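Stullaleck Textile Reuse Program
Progress report to the Skotley Fund, second quarter

1. Status

The sorting stream is operating to plan. The refurbishment stream is five weeks behind the schedule submitted in March, owing to late delivery of eyelet stock from Greltar. No variation to the grant amount is sought.

2. Sorting and bench layout

Light-coloured cottons and canvas are now handled at a separate bench from dyed goods, to limit colour transfer and lint. The bench is a plain wooden table. Clear acrylic racks with upright dividers have been adopted for holding flat pieces on edge, replacing the cardboard trays listed in the original equipment schedule. The substitution was cost neutral.

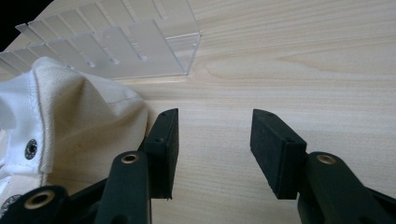
Dyed goods remain on the older benches until the second order of racks is received. Throughput for the quarter was 900 items across both streams, of which around 100 were rejected at intake, mostly for mildew or perished elastic. Rejected items were sent to the Mekonnen rag contract under the existing terms.

3. Heavy cloth

Canvas and twill articles continue to take longer to process than shirting. Folded hems and reinforced seams hold creases through laundering, and metal grommets have to be checked individually for corrosion and for tearing of the surrounding cloth. The handling standard has been revised accordingly: heavy cloth is to be opened out fully, inspected on both faces, then folded with the hardware outermost. Marks that remain after one wash are recorded on the item ticket and the article is downgraded to second quality. 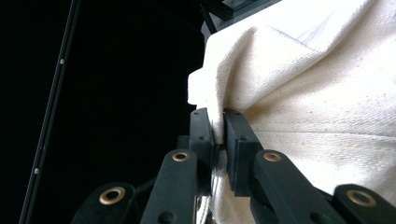 Figure 2. Cream-coloured canvas, fold held between two finger pads.

4. Next quarter

Work will centre on clearing the refurbishment backlog. Eighteen articles are awaiting replacement eyelets and will be completed first. The revised handling standard will be extended to the dyed goods benches once the racks are in place. A costed order for shelving is attached as Appendix B for approval.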